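卡德霍姆(Kadholm)遗址公众考古与口述传统项目
阶段进展报告

提交对象:特罗森(Troson)文化遗产基金项目办公室
报告日期:2025年4月28日
执笔:安布罗斯·霍伦斯坦(Ambros Hollenstein),项目协调

一、先说最要紧的

冬歇之后,我们在4月第一周回到岛上,天气比去年好得多,北坡的防水布一块都没有被吹走。按照资助协议,本期应完成三项工作:长屋西端的清理与记录、苏恩登(Surnden)农庄旧地名的采集、小学教学箱的试用。前两项已经完成,第三项完成了大半,剩下的放到暑假前做。

本期最让全队兴奋的,是长屋西端地面以下又出现了一层更早的地面。去年秋天我们还以为西墙以内只有一个使用阶段,现在看来,这座房子至少翻修过一次,而且翻修的时候把火塘往东挪了。这对理解岛上中世纪早期的居住方式很有帮助,下文第二节会细讲。

二、长屋西端

发掘由索蒂里斯·兰布拉基斯(Sotiris Lambrakis)主持。探方沿用去年的编号,没有扩方,只是在三号探方内向下清理。上层地面是踩得很实的灰褐色黏土,夹着泥炭灰,与东端一致。清掉之后露出一层薄薄的沙,干净得出奇,应该是有人专门铺上去的。沙层下面又是一层踩实的地面,颜色偏红,中间有一圈烧过的石头。

索蒂里斯在现场一向谨慎,这回他蹲在坑里看了很久,上来只说了一句“再刷一遍”。第二天刷完,石圈的轮廓完整了,西侧还有一块立石,可能是火塘的挡风板。石圈里的灰土全部取样,没有在现场筛,装袋带回来做浮选。

本期登记小件和标本887件,绝大多数是陶片、动物骨骼和鱼骨,还有滑石器皿的残片。比较特别的几件如下:

骨梳残段一件,齿断了大半,梳背上有圈点纹。纹样和我们在东端找到的那件很像,不过雕得更浅。

纺轮两件,一石一陶。石的那件边缘有磨损,孔壁光滑。

带刻痕的石板一块,出在沙层里。刻痕是直线,有长有短。我们内部为它吵了好几天:阿莱克西·莱蒂宁(Aleksi Laitinen)认为有可能是练习刻写如尼文的草稿,索蒂里斯认为更像磨刀留下的。在拿到斜光照片和三维扫描结果之前,报告里一律称“带刻痕石板”,也请基金方面在对外宣传时沿用这个说法。

测年样品已经选定,优先送检上下两层火塘的短寿命样品,也就是炭化大麦粒和石南细枝。岛上的人历来捡漂流木当柴烧,木头年龄可能比火塘老得多,大块木炭我们就不送了。

三、苏恩登旧地名采集

这一块由达希·加拉格尔(Daithí Gallagher)负责,进度超出原计划,我个人认为是本期做得最漂亮的部分。

原计划是走访苏恩登农庄和周边几户,把老人还在用、地图上却没有的小地名记下来。到4月中旬,卡片累计已满300张,每张都有录音编号、发音人、位置和当地人的解释。其中不少名字指的是非常小的东西,一块礁石、一处饮牛的水洼、一道早就倒了的石墙。词尾很多能看出古诺斯语的底子,指小海湾的、指草场的、指岬角的,都成组出现。

也有让人拿不准的。“霍阿尼”(Hoani)这个名字,农庄的人用来叫码头后面那片平地,发音人给出的解释互相矛盾:一种说法是从前一条船的名字,一种说法是某位水手的名字。它的音形和周围的诺斯地名都不搭,达希查了堂区登记,目前没有找到对应的人。我们把它单独列出,暂不归类。

采集中有一个方法上的体会想记一笔。坐在屋里对着地图问,往往问不出几个名字;一起走到地头上,名字就一个接一个地来。有一位发音人在屋里说“就这些了”,出门去看羊的路上又讲了一串,达希只好边走边录,风声很大,后来转写花了不少工夫。下一期我们打算把走访时间尽量排在下午,跟着农活走。

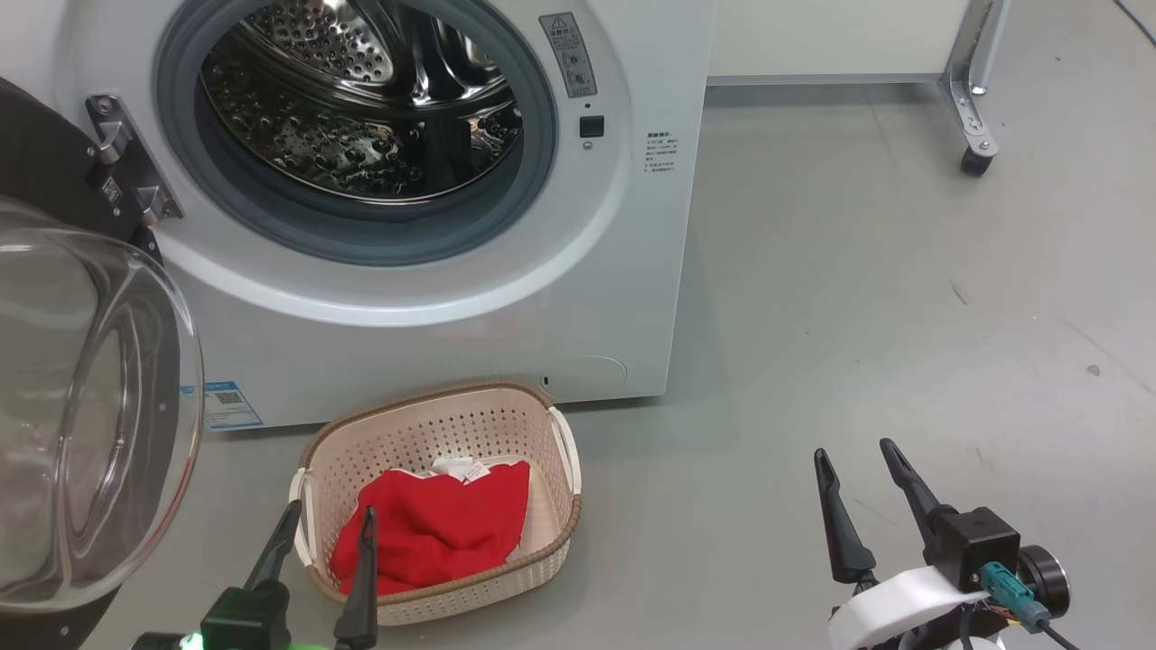

滚筒洗衣机,机门敞开。

录音转写采用两遍制,第一遍由达希听写,第二遍由发音人或其家人核对。目前三分之二的卡片走完了第二遍。核对过程中改动最多的是位置,名字本身倒很少改。全部卡片核对完之后,会制成一张可以打印的大图,送给每一户参与的人家,电子版交基金存档。

四、小学教学箱

教学箱由迪格比·哈拉维拉(Digby Harawira)设计,共3套,内容相同:复制的骨梳、纺轮和羊毛、一小块滑石、一张长屋平面图、一套如尼字母卡片,还有教师手册。第一轮试用在岛上的小学进行,参加的学生60人,分年级上课。

反响非常好!纺轮最受欢迎,低年级的孩子几乎都想再来一次,高年级则更喜欢字母卡片,下课以后还在用如尼字母互相传纸条。校方问能不能把箱子多留一段时间,我们同意留一套到学期末。

试用也暴露出一些毛病,照实列在下面:

纺轮的木杆太细,有几根断了。迪格比已经改用粗一号的杆子。

教师手册写得太长。几位老师说备课时只看了前面几页和活动步骤。新版会把活动步骤提到最前面,背景知识放到后面,想看的人自己翻。

长屋平面图对低年级来说太抽象。迪格比的想法是在操场上用绳子按原尺寸拉出房子的轮廓,让孩子们走进去,自己决定哪里睡觉、哪里生火、牛拴在哪里。我很喜欢这个主意,如果天气允许,下一轮就这么办。

还有一点需要说明:平面图上的火塘位置是根据去年的认识画的,西端的新发现出来以后,图已经不完全准确了。我们准备等测年结果回来再重画,届时做成前后两张,正好可以讲讲房子是怎么改的。

五、人员与场地

本期团队没有变动。阿莱克西从4月起增加了工作时间,主要用于石板的扫描和骨梳纹样的比对,增加部分从原定的差旅预算中调剂,总额不变,已在财务表中注明。

与土地所有人的协议续签完毕,条款照旧。北坡的羊群通道按对方要求向外移了一段,不影响发掘区。回填用的沙袋留在原处,待季末一并使用。

库房的架子已经满了两排。浮选完的重浮物占地方最多,晾干、分拣的速度赶不上装袋的速度。目前还能应付,但如果下一期西端继续出样,就得再添架子。这项支出不大,我们会在下一期预算里单列,不动用备用金。

六、与计划的差异

石板的三维扫描原定本期完成,推迟到下一期。原因是借用的设备归还日期提前,只来得及扫完骨梳。新的借用时间已经约好。

教学箱试用原定两轮,本期只做了一轮。学校春季的安排比较满,第二轮改在暑假前。

地名采集原定只做苏恩登及周边,现在有南岸的住户主动联系我们,希望把他们那边也记下来。达希愿意去,我们也很想去。如果基金同意,可以用地名部分的结余支付路费和转写费,不需要追加经费。请在方便时给个答复,夏天一到,大家忙着剪羊毛和收干草,走访就不好排了。

七、下一期工作

完成三号探方下层地面的清理,弄清立石与石圈的关系。沙层的范围也要查,如果它延伸到东端,上期的剖面图就需要重新看一遍。

浮选样品分拣,测年样品送检。

完成其余卡片的核对,开始制图。视基金答复启动南岸走访。

带刻痕石板扫描及斜光摄影,结果出来后请外面的专家看一看。

教学箱改进并进行第二轮试用,包括操场上的绳子长屋。

开放日定在发掘季的最后一个周末,届时会向岛上居民展示火塘和部分小件。去年来的人把停车的地方都占满了,今年请大家把车停在码头,走上来,一路上正好能经过好几处达希记下的地名,他已经答应带队讲解。欢迎项目办公室的同事来看看,提前告诉我们人数,船票由我们代订。

附件:小件登记表;地名卡片目录(发音人姓名已隐去);三号探方平、剖面图;教师反馈汇总;财务表。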